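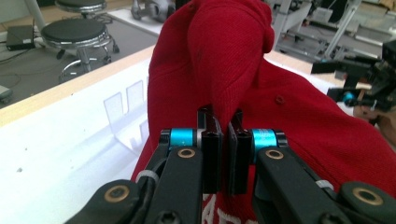 A two-finger gripper holding a fold of a red knitted garment at a work table.

Garment handling automation at Skarkwood

The garment handling program at Skarkwood is a project for automating part of the work in a commercial laundry and garment sorting plant in Piltbridge. The plant receives used work clothes and knitwear, sorts them, checks them for damage, and prepares them for return or resale. The program covers the picking up, spreading and folding of soft garments, which before were done only by hand. It is known inside the company as Lemano, after the name of the first test cell.

Background

Skarkwood was founded as a family laundry and later took over the sorting hall of the Enriquez textile warehouse. Washing and drying were mechanized early, but the tables at the end of the line stayed manual. Clothes are difficult for machines: a sweater has no fixed shape, and the same piece lies differently each time it is put down. Workers at the tables lifted, turned and folded each garment, and many reported pain in the wrists and shoulders by the end of a shift.

The plant manager, Réjean Bélanger, proposed the program after two experienced folders left for health reasons in the same winter. The first cell was placed beside the manual tables in November.

Method

The program uses grippers with two fingers that close on a fold of fabric. Movements are first shown by a person, who holds a gripper tool in the hand and does the task at normal speed. The recorded movements are then used to train the arms in the cells. Hooded garments and thick knits were chosen for the first stage, as they were the slowest items at the manual tables.

A garment is taken by a raised fold, carried a short way, and laid flat. If the grip fails, the arm tries again, and after three attempts it leaves the piece for a worker. During the first full month of operation, the Lemano cell received 519 garments. It finished 441 without help, and the other 78 were passed to the manual tables. Most of these were pieces with a heavy lining or with one sleeve turned inside out.

Effects on work

Before the program, 6 folders worked on each shift. The number has stayed the same, but the tasks have changed. Two of them now show movements and watch the cell, while four remain at the tables. The workers change places every two hours.

Remedios Pangilinan, the senior folder, wrote the first guide for showing movements. She found that experienced workers often do too much in one gesture, for example shaking and turning a garment together, and that the recordings became more useful when these were separated. The guide also asks for a pause before the fingers open – a habit that some workers found tiring at first.

Pay was the main point of disagreement. The company at first treated the showing of movements as normal table work. Wilfredo Dimaculangan, who represented the workers in the talks, argued that it was a form of teaching and that the skill stayed in the machine after the shift was over. The two sides agreed on a higher hourly rate for this work and on a written promise that no folder would be dismissed because of the cell during the trial.

Opinions among the workers remain divided. Some report less pain and like the change of tasks. Others say that the garments which come back from the cell are the hardest ones, so an hour at the manual tables is now heavier than before. A request to count these pieces separately in the daily targets was accepted in part: garments with a lining are counted apart, but those with turned sleeves are not.

Later development

A second cell was planned for the side of the hall where the returned work clothes arrive. Its start was delayed by the floor, which had to be made level. Trinidad Espiritu is responsible for training new workers in both manual folding and the use of the gripper tool, and new employees spend their first weeks only at the manual tables.

See also

Industrial laundry
Learning from demonstration
Robot end effector
Textile sorting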